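Home Workshops Gallery Shop Contact

Desks, Bowls and Small Things: A Page From the Clodia Rooms

The Clodia rooms are on the second floor of the old Papadopoulos building, up the back stairs and past the frame shop. People work here at desks, and most of what they work on is small enough to sit in a bowl. This page collects notes and pictures from the winter, mostly about how the desks are set up and what ends up on them.

The original gallery was longer. A good part of it went when we moved the site over, and several entries below have lost their photos. The captions have been left as they were where they still make sense on their own.

Updated Thu 29 February

Share this page Shares 50 Comments 2

The long wall

Six feet of wall under the windows, with the desks pushed up against it. The light is good until mid-afternoon in winter. After that the lamps go on, and the lamps are a sore subject – they were bought cheap and they hum.

Light wood

The desks came from Clisadwood, who were clearing out a showroom. We wanted a pale top because dark ones hide pins, screws and anything else you drop. A pale top also shows every coffee ring, so there are cork coasters in the drawer by the sink. Please use them.

The desk edges

Anything that clamps on goes at the front or the side, with a pad between the jaw and the wood. The first desk we bought has a row of dents along one edge from a vise that was used without one. They have been sanded twice and still show. Check the clamp again after the first hour of work, as they tend to loosen a little.

Sorting day

In February we went through the drawers. Buttons, beads, washers, cup hooks, picture wire, a lot of keys with no locks. Everything was tipped out onto an old sheet and put back by size, not by kind. It looks odd at first, but small things get lost under big things, and this stopped it. The final count of keys was 131. They are in a cookie tin on the top shelf if you think one is yours.

Bowls instead of trays

We used flat trays for years. They are easy to stack and easy to knock off a desk. Since last winter most of us have gone over to round bowls. The sides slope, so whatever is in there slides back to the middle and you can find it with your fingers while you are looking at something else. Corners were always the problem with trays – dust and the smallest beads collected in them and had to be picked out with a toothpick.

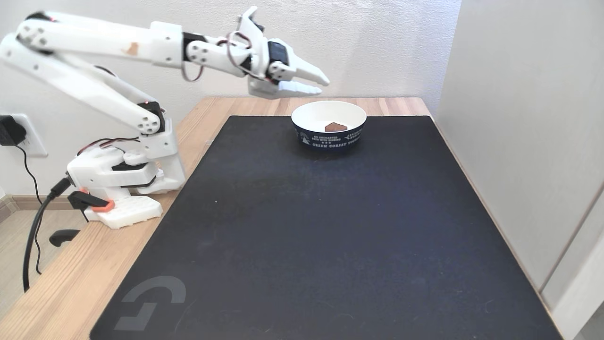
A wide bowl is better than a deep one for most jobs. With a deep bowl you reach in blind, and you end up tipping it out anyway. Thrift stores usually have a shelf of odd ones. Look for a flat foot and set it down on something level before you pay, because plenty of them rock.

Keeping wires out of the way

Lamps, chargers and anything else with a cable should run off the side of the desk, away from your elbows. Twist ties are fine. Tape is not, as it leaves a gum that takes the finish off when you scrape it. The outlets on the left of the room are on a separate switch, so if yours is dead, try that before you move everything.

The Lirnia shelf

The shelf by the door came from the Lirnia school sale and was meant for shoes. It holds finished work waiting to be picked up. Things left longer than two months are moved to the cupboard, and the cupboard gets cleared in the fall. Put a tag on your work, even if you think it's obvious who made it.

End of the day

Bowls are emptied back into their drawers, desks are wiped with a damp cloth and then a dry one, and the floor gets swept from the windows toward the door. It takes around 2 songs on the radio if everyone helps. The window at the far end sticks. Push down on the handle first, then turn it.

Missing pictures

If you took photos here over the winter and still have them, we would like copies, especially of the drawers before sorting day and the long wall with the old trays still out. Bring them in on a stick or leave prints in the envelope by the sink. Write the month on the back. We will add them to this page as they come in, and the older captions will be fixed to match.

2 comments

Are the flat trays going spare? I could use a few for seedlings.

There are still some on the bottom shelf by the sink, help yourself.

Get our newsletter: news from the Clodia rooms, once a month. Enter your email to sign up.

This site uses cookies to remember your settings. Accept Decline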